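Bare brick in the workroom: seal it, paint it or leave it alone?

Page 1 of 1 – 7 replies

bimla_m
Long-time lurker, first-time moaner. We've taken on a unit with a bare brick wall and a big table we stand at most of the day. I love the brick. My black T-shirts do not, as anyone who leans on it walks off looking lightly floured. Half of us want it sealed, the other half want it painted white, and Ramesh wants to be left out of it.

Also open to views on standing all day. My knees have views already. 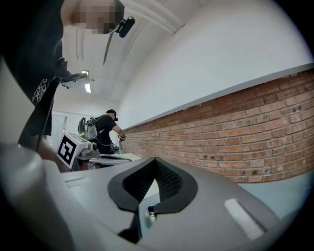
Reading time: 2 min

grilham_omprakash
Don't paint it. You'll be repainting it every July until you retire. Brush it down hard, hoover it, brush it again, then a breathable masonry sealer. Two thin coats. I did 30 square metres in a weekend and only fell out with one member of my family.

K_Macapagal
Disagree, paint it. Sealed brick looks like brick with a cold sweat. A white wall throws the light back on to the table and you stop squinting at things by four in the afternoon.

grilham_omprakash
It throws light back until somebody parks a rucksack against it. Then it's a grey wall with a history.

K_Macapagal
Hooks, Omprakash. They've been in the shops for a while now.

manju_t
Has anyone asked the landlord? We painted ours at the old place and were billed £238 to have it "returned to character". The character was mostly soot.

On the knees: get a proper rubber mat, the thick sort. Mine's 200 cm long and covers one side of the table. Second person brings their own or suffers.

bimla_m
Landlord says "whatever you like within reason" and won't say where reason stops. Sealer quote came in at £272, paint a good deal less. Mat noted. Where do the cables go in all this? We've got leads hanging down to the table and I've been garrotted at hip height twice.

RMathur
Clip them under the table edge. I said this in the first week.

And I'm still not voting on the wall.

grilham_omprakash
Test a patch with the sealer first, low down in a corner. If it goes shiny, buy the matt one and don't tell Kristine.

K_Macapagal
Kristine can read.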